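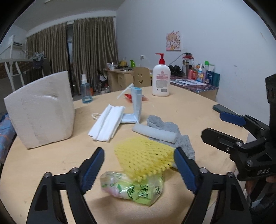
4. Comparing finger pads on soft and slippery objects

By now both hand-held grippers are charged and calibrated, and the fun starts. Soft things teach you more about a gripper in an afternoon than a week of wooden blocks. Set aside 40 minutes for a full pass.

4.1 Lay out the table

1. Choose a mix: something that folds, something that crinkles, something that rolls, something with a pump on top. Foam fruit net, plastic wrappers, folded face masks and spray bottles all work well.
2. Let things overlap. A net lying on a wrapper is a much better test than either one alone.
3. Put one open box or tray within reach of both grippers.
4. Fit the Follell ribbed pads first. Save the Besater smooth pads for the second pass.

Note: Close bottle pumps and caps before you begin. Lotion on a ribbed pad takes forever to clean out (ask Szu-yu Yen, who did it with a toothbrush).

4.2 Run the grasps

1. Open the fingers all the way and come in low, with the gap centered on the object.
2. Close slowly until both pads touch, then stop squeezing for a moment. Watch how the object settles — this is the best part!
3. Lift, hold for 3 seconds, and lower into the box.
4. Do 6 grasps per object, turning it a little each time.
5. Swap hands and repeat.

Caution: Keep your free fingers away from the linkages while the jaws are closing. The bars fold tighter than you expect.

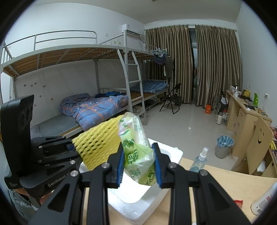 THIN PLASTIC AND FOAM NET

Crumpled packets are a joy with the ribbed pads. Pinch the sides and let the wrinkles fill the ridges. If a packet slides, regrip closer to the middle before you add force.

Foam net squashes flat under the pads, so the finger gap reads almost the same as an empty close. Mark these grasps by hand in the Stornalholm log, or the summary page will count them as misses.

Try each of these at least once:

Packet lifted with one gripper
Net held by one gripper while the other pulls the packet out
Both lowered into the box together

4.3 Swap pads and compare

1. Save the log and switch off both units.
2. Change the pads, then rerun the Ibarra zero check. Old zero values will throw off every width reading.
3. Repeat 4.2 with the same objects in the same order.
4. Open both logs side by side and sort by slip.

Note: Pads are good for 800 grasps. Oriana Henríquez writes the running total on a strip of tape inside the case lid, and we recommend doing the same.

Go on to section 5 for wrist camera exposure.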